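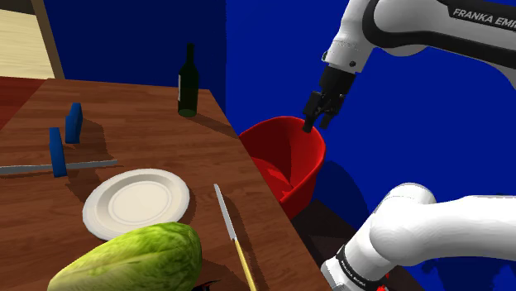
Makori sim notes · thread by the Varik planning team · September 2022 · 2 min read

Short thread on the grasp planner we've been running in simulation. Mostly about collision checking, some about perception.

Test scene is a cluttered wooden table: bottle, plate, knife, two blue blocks, a lettuce, and a red bowl at the edge. The arm is a Franka. The goal sent to the planner is a grasp on the bowl's rim.

The bowl hangs partly over the table edge. Our old grasp sampler, Wondon, threw out any candidate on an object that wasn't fully supported. That rule went in back in February and we forgot it was there.

With the rule removed, the sampler gives us 278 candidates on the rim for this layout. Most fail on wrist clearance. The ones on the far side tend to survive.

Second problem: there's a red object inside the red bowl. Segmentation merges the two into one mask, so the planner thinks the bowl has a solid lump for a floor. Fine for a rim grasp, bad if you want to take the object out.

We tried splitting the mask on depth alone. It works when the camera looks down into the bowl and falls apart at low angles. Color doesn't help when both things are red.

12 replies · 31 shares

Collision checking now lives in its own process, called Drelar. The planner sends it a batch of joint states and gets back a distance for each one. Before this, every check was a separate call and the overhead was most of the runtime.

Batch size is 400. Bigger batches were faster per state but the planner sat waiting for answers it no longer needed.

Finger state is part of the query now. Checking with closed fingers and then opening them near the rim is how you get a plan that passes and a finger that hits the bowl.

We ran 1,003 randomized layouts overnight. 4 of them crashed the planner, all with the same bug: an empty candidate list passed to the ranking step. It now returns "no grasp" and moves on.

Thin objects are still weak. A rod or a knife lying flat is a few points above the table plane, and the plane filter eats them. We lowered the threshold and got noise back – still looking for a setting we like.

Next up is replanning when the target shifts after first contact. A bowl past the table edge is a good case for that, and the current code assumes it stays put.

Config files go up once the names in them are cleaned up.

We use cookies to improve your experience. Accept · Manage settings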